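Sorting out the rack

19 April 2025

I've been meaning to write up the rack since January, when I moved everything off the shelf in the back room. The shelf was fine for the first machine and just about coped with the second. Once the switch went on top of those the whole thing bowed in the middle and I started looking at open frames.

The one I ended up with came second-hand from Kastine, the office clearance place in Grumbridge. It has no sides and no door, so it is louder than a cabinet would be, but I can get at things from any direction and it was cheap. They wanted a bit extra for a bag of cage nuts. I said no to that, which was a mistake, as I had to order some the next day anyway.

The holes are numbered up the rails, and I can't recommend this enough if you are buying one. My last frame had no numbers and I put a shelf in crooked twice. 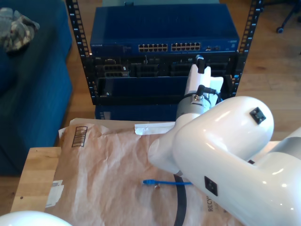 The top of the stack, with the Netgear switch above the Dell.

I put the switch at the top so the network leads come down from one place. The server goes straight under it. Some people leave a gap between the two and I may try that in the summer if the back room gets warm, but for now I would sooner have the space lower down.

Getting the server in was the only hard part. I took the drives out first, labelled them with masking tape and put them back once it was bolted up. I did it alone and would not do it that way again.

It runs backups, the family photos and Clerkura, which I use for invoices. Moving Clerkura took most of an evening. The import stopped after 700 records and I had to split the rest into smaller files, and after that it went through without complaint.

Still to do: shorter patch leads, a proper shelf for the router, and something under the feet so they don't mark the floorboards. I have a mat in the garage that might do if I cut it down.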